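Groltach Meal Journal, Undated Edition

I've kept a food journal on and off for years, and this is the first one I've filled to the last page! The Groltach is a paper journal for people who want to notice how they eat without turning every lunch into a math problem. There's no calorie column. Each page has room for what you ate, when you ate it, how hungry you were going in and how you felt an hour later, plus a wide blank strip at the bottom for whatever else is on your mind (mine is mostly complaints about oatmeal).

The hour-later box is my favorite part. I used to write down breakfast and forget about it. After a couple of weeks with this one I could flip back and see that my plain toast mornings were the same mornings I went hunting for crackers at ten. Now I put an egg on it, and I look forward to it, too.

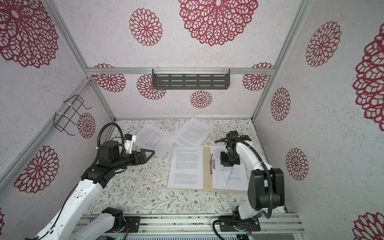 The pages are undated, so you can skip a long weekend or a whole vacation and pick up again with no guilty gap in the middle. You get 232 daily pages, and every 11 pages there's a look-back spread with a few open questions. Which meal did you enjoy most? What did you eat because it was there? I skipped the first two spreads and then went back and did them both in one sitting, with tea, and it was such a nice half hour.

Shazia Kazmi wrote the questions and Rajkumari Ahuja laid out the pages. They tried a smaller size last October and found people were running out of room at dinner, so the new one is wider and the lines are farther apart. If your handwriting sprawls like mine, you'll be very happy about this.

The details:

Cover: soft, dark green or rust
Binding: sewn, opens flat
Paper: cream, lined, takes a gel pen well
Extras: one ribbon, back pocket
Item number: 408

It pairs well with the Uvlow weekly planner pad if you like to shop from a list, but you don't need both. A spare notebook page does the same job.

One small note: this is a journal and it can't give medical advice. If you're on an eating plan from a doctor or dietitian, bring it along to your visit and ask how they'd like you to use it.

Last updated May 6, 2022

Contact Kushwaha Paper Goods, Clendstead | © Kushwaha Paper Goods | Back to top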